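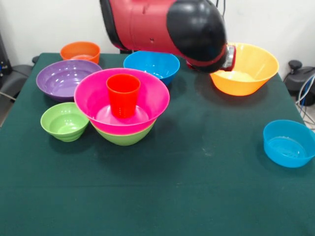 图1 套碗散放状态，深绿台布，右后方为黄橙色大碗。

2023年9月29日 Floltside 工作间

今天的内容：Kerent 套碗的叠放记录，台布更换后的复查，颜色名称统一。上次的表里颜色写得太随意，同一只碗在两页上叫了两个名字，对不上尺寸，今天重新来。

台面条件。台布是 Coşkun 那批深绿的，未熨，折痕保留。前一块浅灰的已撤，原因是浅色碗的外沿在上面读不清，卡尺对边时容易偏。深绿对橙、粉、黄都好，对紫色一般，碗外壁的深紫在阴影里和布面接近，量口沿时要换个角度看。台面照度在布中心测得 400 lx，四角偏低，没有补灯。

碗的清洁：清水冲，晾干，无绒布擦口沿。不用酒精，上一套用酒精擦过之后内壁发涩，套放的松紧全变了，数据作废。内底的环形纹里容易存灰，用软刷过一遍。个别碗底的深色小点刷不掉，没有继续处理，对配合面无影响。

尺寸。最大的一只口沿外径 164 mm，沿两个互相垂直的方向各量一次，读数一致，按圆处理。其余各只见表，不在这里抄。口沿都有外翻，卡尺要卡在翻边最外点，卡在翻边下面的颈部会小一档，上次的错误有一半出在这里。底径量的是落台的那一圈，不是内底凸起的那一圈。

颜色名称。以后按下面的写法，不再用“浅的那只”“深的那只”：

品红：大的浅碗。不写“粉”，“粉”留给小一号的。
橙：碗。黄橙另列，两者不合并。
紫：宽口碗，内壁浅紫，外沿深紫，统一叫紫，以外沿为准。
亮蓝、浅蓝：两个名字，分开写。光线斜的时候两者接近，拿不准就放在一起比，比完再写。
柠檬绿：写全，不写“绿”，免得和台布混。
红橙：杯。和“红”的界限不太好定，表里暂时加了底纹一栏作辅助。

以日光灯下的观感为准，靠窗的位置会偏暖，不作依据。

套放（口朝上，一只放进另一只）的情况：

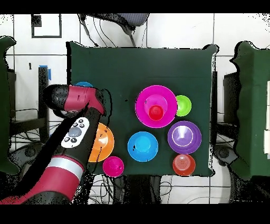 同一系列相邻两号之间，内碗落到底后还有侧隙，轻推能转动，不卡。隔号套放时内碗会歪，底圈搭在外碗内底的凸环上，一侧高一侧低。高出的量不稳定，重放一次就变，所以隔号的套放高度不记，只记“歪”或“平”。想过在凸环上垫一层薄片把它找平，后来没做，垫了以后就不是这套碗本身的配合了，和 Skalport 那边的表也无法对照。

套得太紧的组合有一对，出现在上一轮，压下去之后拔不出来，要捏外碗口沿使其变形才松。今天没有重复，先等室温记录补齐。塑料件的口径随温度变化，11月那一轮的室温肯定比现在低，如果那时仍紧，再单独做。

侧隙的测法也改一下。原来用塞尺从口沿往下插，薄片顺着外翻的弧面走，读数偏大。改成内碗推靠一侧，量对侧口沿之间的水平距离，再扣掉同心状态下的值。慢一点，但重复性好。塞尺只留给杯子用，杯壁较直。

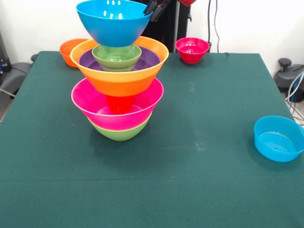 叠高的稳定性主要取决于中间的支点，和碗的数量关系不大。套放的部分重心低，口沿之间互相限位，基本不会滑；真正的弱点是由小杯撑住大碗的那一层。柠檬绿碗上套品红碗，碗里立一只红杯，上面托橙碗，橙碗的口沿比下面的品红碗还要宽，这种排法上宽下窄，整个上半部都压在一只杯子上。紫碗套进橙碗以后，水平方向的定位靠橙碗内壁，问题不大，但如果橙碗本身放偏，上面各层会跟着偏，而且从侧面不容易看出来，要从正上方看同心圆是否同心。今后检查偏心一律从上方看，侧面只用来读高度。

高度读数：从台布面到最上层口沿，定稿组合为 233 mm。用高度尺，底座放在台布上，和碗同一基准，这样布的厚度两边抵消。折痕处不能放尺座，会翘。读数前静置 15 分钟，期间不碰桌子。这一条上次没写，结果同一组合两次读数有差，回头看记录才发现第二次是放完立刻读的。差值不大，原因未必就是静置时间，也可能是布没压实，先按统一的静置时间执行。

台布的影响单独说一下。布面有绒，底圈小的杯子放上去会略微下沉，单放无所谓，作为支点时就会引入倾斜。最下一层换成宽底的碗之后这个现象减弱。光面台板上没有下沉，但碗容易滑，推一下整叠一起走。两种台面各有问题，本轮全部用布，不混用。布角皱起的地方不放件，靠边的件离布沿留出一指宽即可，不用量。

散放件的位置不作要求，只要不和叠放件接触。需要接触的情况（杯子贴着大碗外沿）要在备注栏写明，口沿压在杯口上方的也要写，侧向推力会使读数不可用。
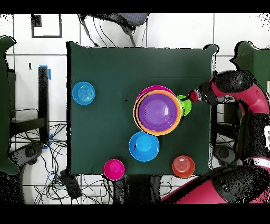

图4 品红、橙、紫三层套放，柠檬绿杯紧邻右侧，浅蓝碗单独在左上。

三层套放的判读：从上方看，外圈露出的宽度应当四周均匀。某一侧露得多，另一侧看不见，就是内碗偏了，或者隔号了。先查编号，编号对再重放。不要用手指从口沿往中间拨，拨完看着同心，底圈可能仍搭在凸环上，正确做法是提起来重新落。

倒扣的件不进表。内底凸起和外底凹陷从上方看都是一圈圆，单凭俯视分不清正反，登记前用手摸一下口沿朝哪边。

遗留：
室温记录缺上午一段，向 Floltside 楼里的温湿度记录要。
红橙与红的色名界限，等 Skalport 回复后定稿。
亮蓝碗底径复量，两次读数差半格。
台布送洗前先量一次厚度，洗后再量。Coşkun 的货单上没有写缩水率。
备用套碗未拆封，型号和在用的相同，批次不同，拆之前先核对口沿外径，不要直接混入。
表头“口径”一栏改为“口沿外径”，旧表不改，页脚加注。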